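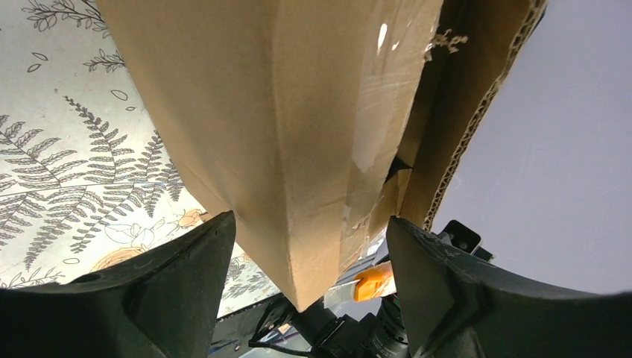

I am moving my small shop, Buvby, to a new address, so this week I think about boxes all day. A new box is easy to buy, but I prefer to use the old ones again. Clear packing tape is my biggest problem. On this one the strip goes down one face, and near it a bit of paper is torn and stands out from the edge. I would still keep such a box for light things.

My rule for tape: cut it along the seam, do not pull it. When you pull, the top paper of the cardboard comes away too. I learned this in March with a box of tea cups from Skotov, and I was quite sad about that box.

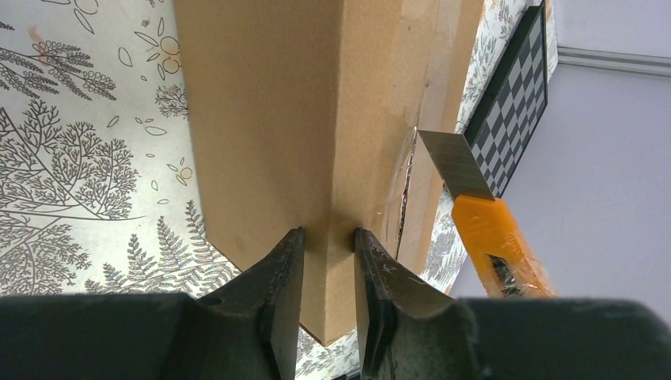
Issue 17
The knife is important. I like the kind with a blade in segments, like the one with the orange handle here. When the tip is not sharp anymore, you break it off with pliers and continue. Please wear glasses for this! For thin tape I let out only a little of the blade, so I do not cut what is inside.

Mortimer Nguyen-Tran asked me if a butter knife is enough. For paper tape, maybe. For plastic tape I tried it and I was very tired afterwards.
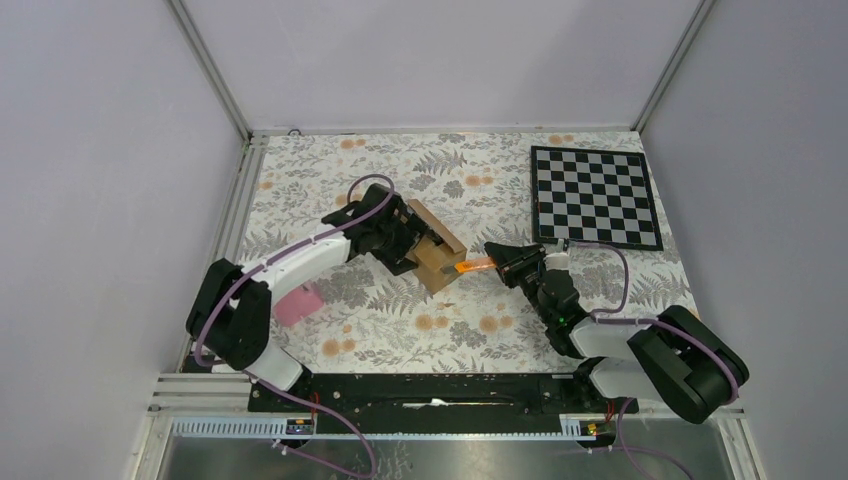
Small boxes are harder than big ones for me. They move away when you press on them, and then the cut goes in a wrong direction. It helps to keep the box tilted and hold it firmly from one side, as you see over the fern pattern, and to come with the tool from the other side. Keep your fingers well behind the blade.
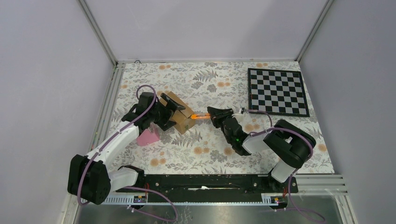 Issue 18
Now the flaps. With this little brown box they are partly open and stand up at different angles. I bend mine back gently, one after another, and flatten the box only when all the old tape is off. I have more than 103 flat ones behind the door now. Tomorrow I will write how I sort them by size.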